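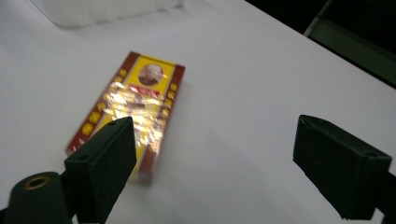 手持夹爪换海绵指垫还是硅胶指垫？反光包装盒的问题一起问了

先说需求，我想给手持夹爪定一套指垫，用来采桌面小物件的抓取数据，采完训练出来的策略再放到机械臂上跑，所以手持端和机械臂端的手指必须一模一样。现在手上用的是一对黑色的厚指垫，块头挺大，表面有点粗糙的纹理，抓杯子抓毛绒玩具都没话说，一到扁平的小盒子就开始闹脾气。最让我头疼的就是那种红边黄底、上头印个圆形头像的小盒子，斜着躺在白桌子上，盒面中间一大片亮闪闪的反光，底下的图案基本看不清，手一动画面还发糊。我自己看回放都得愣一下，更别说模型了。

目前试过的东西：

指垫两种，一种就是现在这对，另一种是从Dandik买的硅胶薄片，自己裁了贴上去的。薄片那种捏盒子的边很准，但是盒子稍微歪一点就会打转，捏起来以后慢慢往一边偏，放下去的时候角度已经不对了。厚的这对能包住一点，不怎么转，可是它太厚，下手的时候先碰到桌面，盒子还没夹到，手腕已经顶住了。

相机这边，曝光现在是自动的。白桌子一进画面，它就自己上下调，盒子上的反光一会儿大一会儿小。我把曝光锁死试过一次，反光好了些，但是桌子外面那块暗的地方就完全黑了，什么都没有。我不确定那块要不要紧。

数据量不大，上周一共录了803条，其中扁盒子215条。扁盒子那部分放到机械臂上跑，成功率明显比别的物体难看，具体多少我就不贴了，丢人哈哈。

想问的是：
一、指垫到底该换薄的还是继续用厚的？有没有中间路线？
二、反光这事是该动灯、动相机，还是干脆多录点让模型自己学？
三、如果换了指垫，之前录的那些还能不能用？

预算不多，夹爪本体不打算换。先谢谢各位！

Noemi Melis
2019年10月

Vratislav Mikuš
你这个情况我去年差不多整个走过一遍，说长一点，你挑着看。

指垫我的建议是走中间路线：厚的留着，把指尖那一段削成楔形。我用的是Barroso那款泡棉，拿美工刀斜着切，切完用砂纸蹭两下，前端剩3毫米，往后慢慢变厚。这样贴着桌面下去的时候先到位的是薄的那头，夹住以后后面厚的部分还能压上去一点，盒子就不容易打转了。硅胶薄片打转是因为接触面又窄又硬，基本等于捏着一条线，你夹得再紧它也转。要是舍不得切，可以在薄片后面垫一层软的双面胶，效果差一截，但是五分钟就能试出来。

切的时候左右两边一定要对着量！我第一对就是左边比右边高了一点点，结果每次夹盒子都往一边推，录了一下午才发现，全删了。

固定螺丝也顺手看一眼，我那套用久了会松，一松手指就往外撇，看着像指垫的问题，其实跟指垫半点关系没有。

反光我会先动灯。别急着买偏振片，手持的夹爪一直在转方向，偏振片转着转着就不起作用了，我花过这个冤枉钱。先把顶上的灯换成大面积的柔光，没有柔光箱就拿描图纸糊一层，离灯远一点别烤着。亮斑散开以后会淡很多。然后曝光锁死，就按白桌面不过曝来锁，桌子外面黑就让它黑，你抓的是桌上的东西，又不去外面抓。

还有一个，机械臂那头的相机曝光也要锁成一样的。我们当时手持端锁了，机械臂端忘了，比较了两个星期指垫，最后发现差别全出在曝光上，气得我当天就下班了。

旧数据的话，杯子和毛绒玩具那些我会留着，混着训练问题不大，新指垫的外形在画面里变化不算离谱。扁盒子那部分我会重录，因为手指下去的高度和角度都变了，旧的动作对新指垫来说是错的，混进去反而拖后腿。

Gifty Sulemana
换控制器吧，我换了Varkcombe之后抓什么都稳，力可以设得很细。反光没管过。

Uthai Ratanaporn
楼上，人家是手持的，手捏的，哪来的控制器设力……机械臂那边换了，手持那边的数据也不会变好啊。

我补充一下Vratislav说的。楔形我赞成，不过泡棉切过的那一面会掉渣，也会慢慢塌，我那对录到600条的时候前端已经明显比新的矮了，同一个动作前后夹的位置都不一样。后来我改成3D打印一个硬的楔形底座，外面只包薄薄一层泡棉，塌了就撕掉重贴，底座不动，左右高度也不用每次重新量。打印文件很好画，有螺丝孔位就行，你照着现在那对量一下孔距。

反光我跟他意见不太一样。灯可以改，但是别改得太干净。你以后机械臂在哪儿跑？如果就在同一张桌子上，那随便你怎么打光。要是会搬地方，比如我们后来搬去Berneck那边的房间，头顶一排日光灯，之前柔光下面录的那批扁盒子几乎全趴窝，有反光的一批反倒还行。所以我现在是柔光录一半，直射的灯录一半，盒子的方向也每条都换，横的斜的竖的都来，亮斑每次落在不同的地方，模型就不会死盯着那个图案。

另外画面发糊的话，先看看快门。锁曝光的时候很多人只锁亮度不管快门时间，灯弄亮一点，快门调短一点，再把手放慢，接近盒子的最后那一小段尤其要慢。我自己录的时候嘴里会数拍子，旁边的人都嫌我烦，但是真的有用。

先别一口气重录，指垫换好以后录一小批扁盒子，单独跑一下看看，行了再往下录。Noemi你要是需要底座的尺寸就在下面留个言，我晚上回去量了发上来。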